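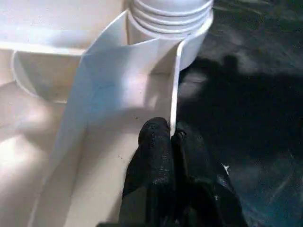
The Drostberg tray insert is a moulded white plastic liner for deep drawers and workshop cabinets, sold by Heitmann in one size. I bought it to replace a steel divider that had started to scratch its contents. The surfaces are smooth and curved almost everywhere, with a rounded recess under a flat ledge for small parts. Fine dirt shows up readily on white, and a few dark specks on the floor of a panel are enough to make it look neglected. A dark grey version would be more practical.

Fit is good. My drawer is 300 mm deep and the insert went in without trimming. The part number is 3089, which matters when ordering, as the older Pralville version has a lower rim and the two do not stack.

Rigidity is acceptable in the walls and poor in the larger flat areas. Loaded with 2000 g of mixed fixings, the base bowed by 11 mm at the centre when lifted by its ends. Left in the drawer it does not move, so this only matters if you carry it about.

Cleaning is simple – warm water and washing-up liquid. Avoid scouring pads. The gloss marks easily and the marks stay. The inside corners have a generous radius and a cloth reaches into all of them.

The instructions consist of one folded sheet with no dimensions on it. Heitmann lists a lid for September, price not given.

Recommended for fixed drawers. For carrying, the Sirnico is heavier and stiffer.

Arne Albers
Monday, August 17, 2026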